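Batent sorting bins, set of small open-topped bins: my thoughts after a few months

Posted by Irja Miettinen in Craft Room and Playroom

I've been promising a proper write-up of these since November, when I first mentioned them in passing and Zewditu Wubshet wrote to ask whether they were worth having. So, Zewditu, sorry for the wait, and I hope you haven't bought something else in the meantime!

I had been keeping small coloured pieces in jam jars for years, which looks lovely on a shelf and is a complete nuisance when you want to get your fingers in. The Batent bins are small, square and open at the top, and the back wall is slatted. You can have them in white or black. I ordered a mixture, thinking I'd regret it, and I'm now very fond of the way they look together (my sister says it's like a chessboard that gave up halfway).

What I like

They're a good size for sorting by colour, one colour to a bin, and they sit next to each other in a row without taking over the table. Reaching in is easy, even for my grandson, who is 3 and reaches in a great deal. Tipping everything back at the end of the afternoon takes no time at all. I also find the darker bins kinder to pale pieces, and the white ones very good for anything red, which really sings out against them.

What I like less

They don't have lids, so they aren't much use for travelling, and I did drop one on the stairs with predictable results. Dust gets into the slats as well. An old paintbrush sorts that out, but it's one more little job. And I do wish they made a larger one, as my green blocks fill theirs right up while the other colours are perfectly comfortable.

Red, orange-brown, green and yellow-green, each in its own bin:
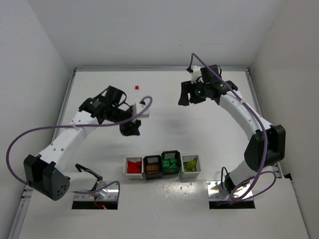
Price and where I bought them

Mine came from Clollport and cost 19 for the set, with postage on top. Delivery took 2 days and they were well wrapped. I'd buy them again, and I've already got my eye on another set for buttons.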